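Flellex R2 Wrist and Hand Controller

Bench and simulation kit for comparing hands on full-size humanoids

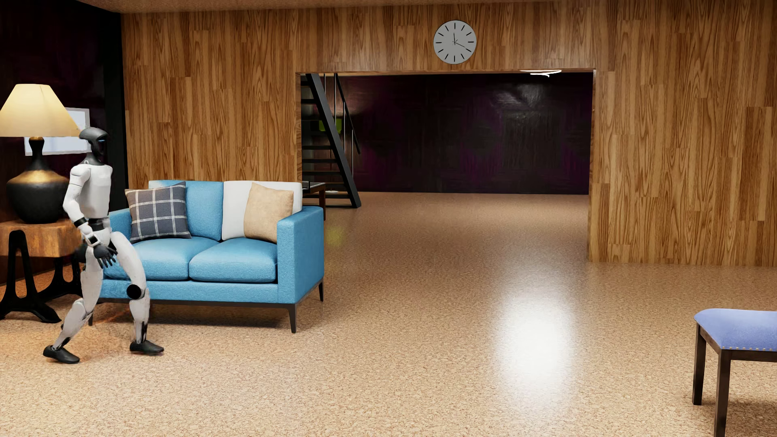 The Flellex R2 sits between the arm controller and the hand. It lets you run different hands on the same arm without rewriting the arm program each time. It was built for labs that have more than one hand on the shelf and want to know which one to keep.

Each R2 ships with a matching simulation package. You can set up a comparison in the simulated house first, check reach and clearance around furniture, and then load the same profile onto the real controller.

What is supported

Profiles are included for the Vurik five-finger hand, the Remeo three-finger gripper and the Remeo parallel jaw. Other hands can be added with the profile editor. You will need the joint limits, the finger lengths and the mass of the hand. Allow an afternoon for the first one.

The older Vurik hand with the side connector works, but only with the adapter cable (sold separately, see below). Do not try to force the new plug into it. The pins will bend.

Specifications

Supply voltage: 24 V DC
Hand profiles stored on board: 30
Mass, without cable: 55 g
Hand ports: 2
Status lights: power, link, fault
Mounting: four screws, supplied
Cable exit: rear or side, set when ordering

In the box

R2 controller
Arm-side cable
Hand-side cable
Mounting screws and hex key
Licence card for the simulation package
Printed quick-start sheet

How the comparison routine works

The routine runs nine tasks in a fixed order. The first ones are simple: open, close, hold a block, let go. After that it moves to a door handle, a cup, a folded towel, a light switch and a sofa cushion. Every hand gets the same start pose and the same time limit. The controller logs motor current, finger position and the time taken, and writes one plain text file per hand.

In simulation the same tasks are placed in a living area, so the robot has to walk to some of them. This matters more than we first thought. A hand that does well on the bench can be too wide when the arm swings past a table or the arm of a sofa. The clearance log records the closest distance between the hand and any piece of furniture during the walk.

Friction values for fabric in the simulation are estimates. Use them to rank hands against each other, and do the final grip test on real cloth. The same goes for anything with a polished surface.

Notes from testing

Laurențiu Onu ran the first full set at our Vasiliu workshop in November. The Vurik hand finished all the tasks. It was slow on the light switch until the index finger speed was raised in the profile, and that change is now the default. The three-finger gripper held the cushion more firmly than the Vurik but could not manage the towel without bunching it up. The parallel jaw was the fastest on the block and the cup and was not suited to the door handle.

Paraschiva Iordache repeated the set with the hand-side cable routed outside the forearm. The cable caught twice during the walking tasks. Route it inside the forearm if your arm has a channel for it. If not, use the short cable and tape it at the wrist and elbow.

Known issues

The fault light stays on after a hand is swapped with the power connected. Turn the unit off, wait for the lights to go out, and turn it back on.

Log files saved with a space in the hand name will not open in the viewer. Use an underscore. This will be fixed in the next firmware.

On port two, the current reading is slightly high at very low loads. It has no effect above a light grip.

Options and spares

Adapter cable for older Vurik hand
Short hand-side cable
Blank mounting plate, undrilled
Spare screw set

Ordering

The R2 is made in small batches. Tell us which arm you are using, which hands you want to compare and which cable exit you need. Cables can be swapped within the warranty period if you pick the wrong length. Orders received before noon are confirmed the same day.

Contact Flellex sales and support | © Flellex. All rights reserved. | Back to top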